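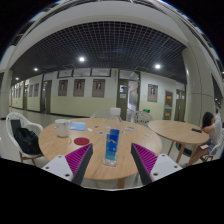
3.2 Sampling and storage

Bottled water was bought in October from retail outlets in Fetmont and Keskin. The sample consisted of 489 bottles from 13 production lots, all in clear plastic with screw caps. Bottles with damaged seals were excluded before storage began. Each lot was split between two rooms, one shaded and one with a south-facing window, and the bottles were kept upright with their labels left on. Air temperature was logged at shelf height in both rooms.

Labels were kept because they block part of the incoming light. Removing them would have given a more even exposure — but also one that does not occur in homes or offices, where bottles are usually left on desks and tables until they are finished. Label height was recorded for each lot and entered as a covariate in the models of Section 4.

Antimony was measured at the end of storage by the method used in the earlier Grillow survey, with two replicates per bottle. Where the replicates differed by more than the limit set in the protocol, the bottle was measured again and the first pair of readings was dropped. Blanks were prepared from the Clullel reference water and run with every batch.

Figure 2. Clear plastic bottle with white cap and blue label, standing on a coaster. The label covers the middle of the bottle; the upper body and base are transparent.
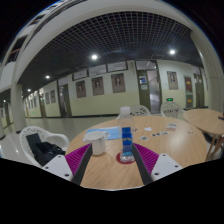

3.3 Statistical analysis

Concentrations were log-transformed before analysis. A mixed model was fitted with room and label height as fixed effects and production lot as a random effect. Values below the detection limit were treated as left-censored.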